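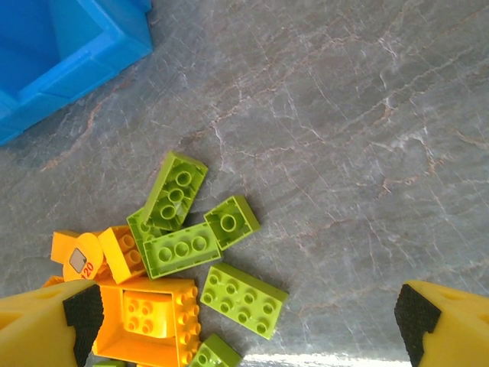 Why not write one sorting rule and let each arm run it alone? Comine left that under my last post, and I've been chewing on it ever since, so thank you!

3 min read

It's a fair point. One rule per arm is how Zatevel started back in May, and it's easy to debug. But two arms that share a table have to agree on who owns which brick, or they both go for the nearest one and the planner spends its life backing them out. So I finally wrote the claim table I'd been putting off. Each arm posts the brick it wants, the path it means to take and a time limit, and the other one plans around that. The whole thing is 728 lines, and I love it more than I should.

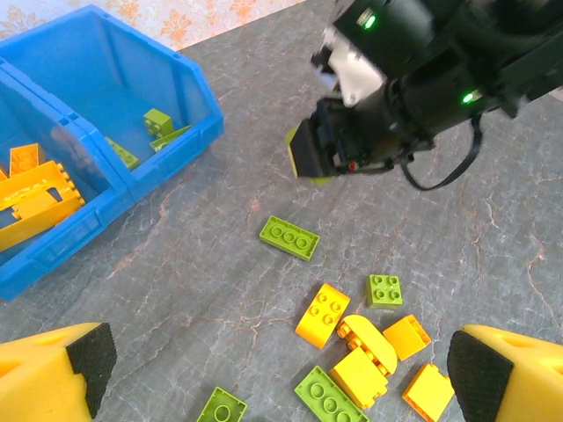
Claims get interesting when one expires. My first version dropped the claim the moment the jaws closed, which sounds fine until you remember the arm still has to travel. Now the claim changes type – from "this brick" to "this corridor through the air" – and stays alive until release. Take a moment like this one, with a green brick held in the far gripper and another green one lying on the table right below it. The detector would happily merge those two into a single blob from some angles, so a held brick gets masked out of the scene before the next round of picking. That mask is 2 lines of code and it took me an entire evening to find the right spot for it.

The other fun part is replay. Lynch (my log viewer, still ugly) can now step through both planners side by side in 125 ms ticks, and you can watch a claim get posted, refused and posted again. I ran 1000 simulated starts overnight and sat there with my coffee scrolling through the refusals like it was a good novel.

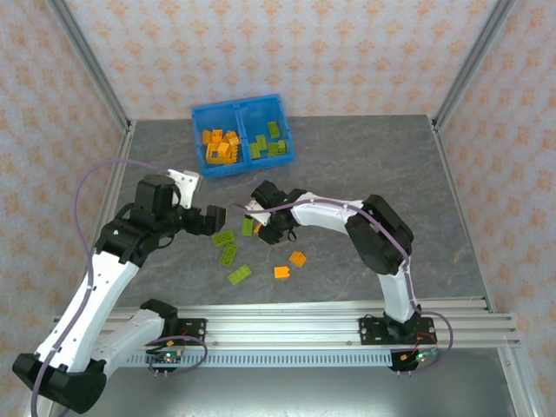

Both arms over the table, grippers close together.

Close quarters like that are what I want to work on next. At the moment the corridors are fat boxes, so the second arm often waits when it could slip past. I'd like to try swept capsules, maybe borrowing the geometry code from Distport if I can untangle it from everything else in there. If you've done this with two planners and no central boss, please tell me how you handled ties!

Search this blog
Type and hit enter

Recent posts
Lynch gets a timeline
Why my detector hated shiny tables
Moving Zatevel off one big loop
Distport, a year of mess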